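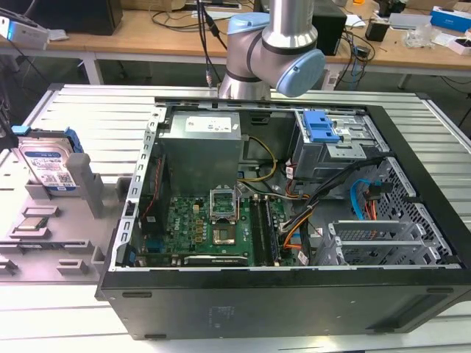
Disposal of office computers: frequently asked questions

12 shares | 3 comments

Do I need to wipe the drive before drop-off?
Yes. Hagedorn Recycling does not erase data. Run a full overwrite, or remove the drive and keep it. 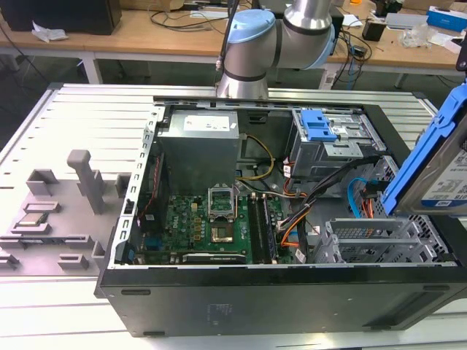 Hard drive in a blue caddy, with an open desktop tower.

What is the limit per visit?
Six towers. Larger loads go to the Uster depot, maximum 800 pounds.

Are monitors accepted?
Flat panels only. Tube monitors go to Ostiritz.

When is the gate open?
From 7 a.m. Closed in January.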